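Plallow Bench Project: Equipment Plan and Budget Report
Student: Gwion Ifans
Supervisor: Aled Gronow
Mar 16, 2024

1. What we were asked to do

The department wants a plan for buying handling equipment for the Plallow bench, to be ordered in April if the money is approved. The brief I was given already had the word "arm" in it, which I think was decided too early. Two quotes were on file when I started, one from Brellura and one from Mnguni. Both are for a full arm with gripper and controller. Neither says who sets it up.

2. What the quotes leave out

Brellura's price looks better until you read the second page. Finger pads are sold separately at $74 a pair, and the warranty does not cover them. Mnguni includes one pair but charges $126 for the mounting plate, and our bench holes do not match it, so we would need an adapter on top of that. I asked both firms how long a pair of pads lasts. Brellura sent a brochure. Mnguni said "it depends on use," and I can't budget from that.

Itov sells only the hand-held tool. Their spare pads are $106 a pair, the highest of the three, but there is no arm and no controller to pay for.

3. Bench trials

I spent 7 sessions with a hand-held gripper on the white table before writing any of the numbers down. My main doubt was opening width. Suppliers quote the widest gap between the fingers as if all of it were useful, and I don't believe it is. The pads sit at an angle, so a part that fits between the tips may still touch badly further down. Our sample trays are the worst case and should be tried on any gripper before we pay for it.

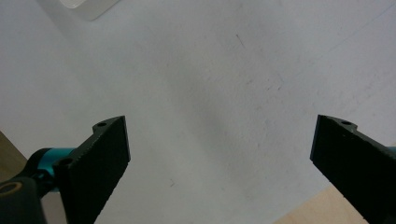
4. Recommendation

Do not order an arm in April. Buy one Itov tool and two spare pairs of pads, and put the rest of the request on hold until Brellura or Mnguni will lend us a unit. Aled thinks this is too cautious — the money may not be there next year. He could be right. I would still want a written figure for pad life before signing either quote.

5. Open items

Adapter drawing for the Mnguni plate.
Delivery cost from Itov, still not confirmed.
Storage for spare pads.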